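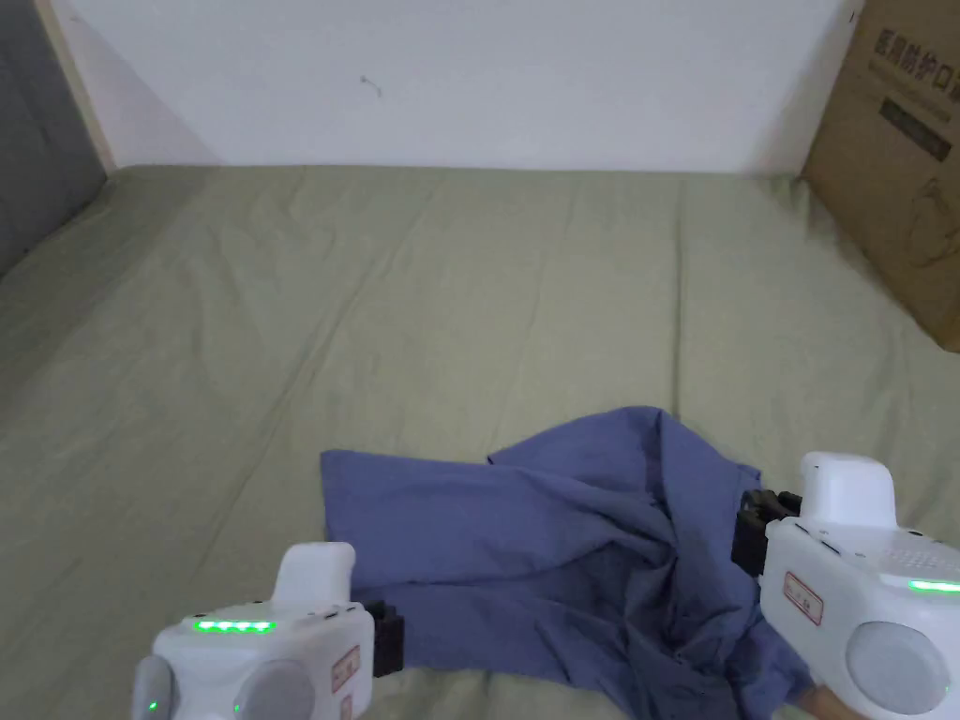
Grulloder G2 Hand-Held Gripper Pair

Sold as a matched left and right pair
Price: £1430 per pair, excluding VAT
Availability: in stock, usually sent out within two working days

The Grulloder G2 is a pair of hand-held grippers for recording two-handed work. You hold one in each hand by the unit itself, with no arm attached, and do the job with the jaws instead of your fingers. We have stocked it since June, when it replaced the older Nistor pair in our range, and most of the questions we get are from groups choosing between the two. There is a comparison further down.

The housings are white plastic with black jaws. Each has an upright mount on top for a head or wrist camera bracket (sold separately) and green status lights that can be read from a normal working position. The left and right units are not interchangeable. Please tell us if you only need one side as a spare and we will quote for it.

What we tried it on

Every gripper we list goes through the same set of bench jobs before we write the page. For the G2 these were folding garments, sorting cutlery, opening zip bags and moving soft fruit from one tray to another.

Folding is the hardest of them for most hand-held units. We do it on a bed sheet stretched over a flat surface, with a single garment in the middle and one gripper on either side. Thin cotton lying flat on another piece of cotton is awkward to pick up, as the lower jaw tends to take a pinch of the sheet as well. The G2 jaws are narrow enough at the tip to get under a hem if you come in low from the side. Coming in from above works less well, and new users take a while to stop doing it.

A bunched garment is easier. One jaw holds the heap while the other takes a flat edge and draws it out -- this is how our tester, Simão Frade, starts every fold, and we now show it to customers at demonstrations. He completed 118 folds over the test period with the G2 and had to restart nine of them, mostly on a slippery football shirt that has beaten everything else we sell too.

Cutlery was straightforward apart from teaspoons, which turn in the jaws if gripped by the handle end. Zip bags need both hands and a firm squeeze. Soft fruit was fine with the optional silicone tips and bruised without them.

Compared with the Nistor pair

The Nistor is heavier and has a wider jaw. It is the better choice for boxes, jars and anything with a solid side. It will also put up with being dropped, which we can't say of the G2.

The G2 is better on cloth, paper and small parts. It is less tiring over a long session, and the trigger has a shorter pull. Two of our testers preferred the Nistor trigger all the same, as they felt they had more control over a half-open jaw. If your work involves a lot of part-closed holding, we would suggest borrowing both before you buy.

Recordings from the two models can be used in the same project, but the jaw widths are logged on different scales and need converting. We can send the conversion table on request.

Compared with the Zokley

The Zokley costs less and is sold singly. Its jaw opens wider than you might expect from the size of the body, but the tips do not meet evenly along their length and it struggled with thin fabric. For teaching, or for a first look at this way of working, it does the job. We would not choose it for folding.

Specification

Weight: 260 g per unit, without camera bracket
Jaw opening: 0 to 85 mm
Running time: roughly 40 minutes of steady use per charge
Charging: USB-C, cable supplied
Mount: upright top mount, four-screw pattern
Jaw tips: black rubber-faced as standard, silicone tips optional
Controller: works with the Momness hub, version 3 or later

The running time is the weak point. If you plan to record all morning, buy a second pair or build charging breaks into the session. The battery is not user-replaceable.

In the box

Left gripper
Right gripper
Two USB-C charging cables
Spare set of standard jaw tips
Hex key
Printed quick start sheet

The Momness hub is not included. Customers who already have a version 2 hub can use it for recording, but the jaw reading will lag behind the video and we don't recommend it.

Setting up

Charge both units fully before first use. Switch on the left unit, then the right, and wait for the lights to stay steady before pressing the pairing button on the hub. Close both jaws completely once so that the zero position is stored. Repeat this whenever the tips are changed.

For cloth work, use a plain cover in a different colour from the garment and pull it tight at the corners. Loose covers get picked up.

Loans and returns

Pairs can be borrowed for up to two weeks against a deposit. Carriage is charged both ways. If you go on to buy, the outward carriage is taken off the invoice. Unused pairs may be returned within 30 days in the original packaging -- please keep the foam inserts, which we cannot replace.

Related items

Grulloder silicone jaw tips, set of four
Grulloder wrist camera bracket
Momness hub, version 3
Nistor hand-held gripper pair (remaining stock)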